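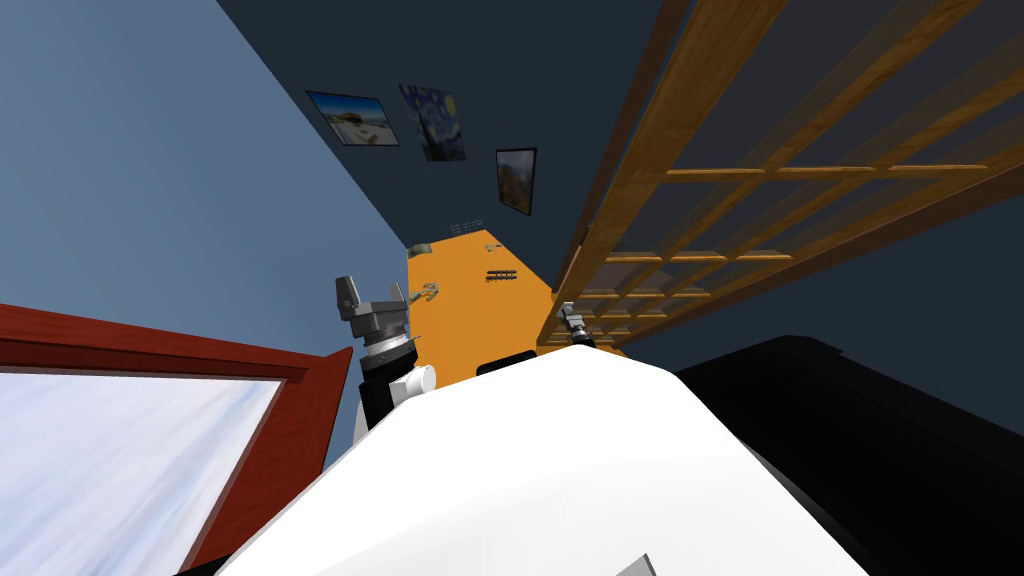 Furniture maker Skoswood is to bring back orange across its whole range of tables and worktops after a trial in its Mallmont shop sold out ahead of schedule. The firm dropped the colour 24 years ago, when most buyers wanted pale wood or plain white. It will now be offered in a matt and a gloss finish. Orange set against a curved white surface, as in the picture, is the pairing that designers at the firm say customers ask for most, with grey metal coming next for legs and handles.

The first tables will go on sale in April. Skoswood said it would make 2000 in the first run, with 1000 of them kept back for its own shops and the rest going to independent sellers.

Jaqueline Tlapale, head of design, said the trial had been meant to last through the winter but stock ran out well before Christmas.

"We had people ringing up to ask for a colour they remembered from their parents' kitchens," she said. "Some of them brought in old drawer fronts so we could match it. The old shade was a bit browner than people remember, so we ended up making it brighter."

The new colour is called Kaewsai and was mixed with help from paint company Jukel. It went through over 5 months of testing for fading, as the old version was known to turn dull near windows.

Prices have not been set, although the firm said the orange pieces would cost the same as those in other painted colours. Customers who bought white or grey units in the past few years will be able to order orange tops to fit them. Doors and drawer fronts will follow later in the year if there is enough demand.

Not everyone in the trade is convinced. Lucero Ticona, who runs an independent furniture shop on the other side of Mallmont, said she would take a small order to begin with.

"Bright colours look good in a shop window and then people go home with the oak," she said. "I'd like to see how the small tables do before I give up floor space to the big ones."

Tiburcio Chávez, a kitchen fitter in the town, said he had already been asked for orange worktops on two jobs – both in small flats with white walls. He said the matt finish was likely to show fewer marks from knives and pans.

Skoswood will also run a repainting service for older tables at its Mallmont workshop. Owners will need to book and send measurements first, and glass or metal tops cannot be accepted.

Iraís Magaña
3 February 2024

News > Business > Homes and furniture

We use cookies to remember your settings and count visits. Accept | Manage cookies

Contact the newsdesk | Copyright and terms | Back to top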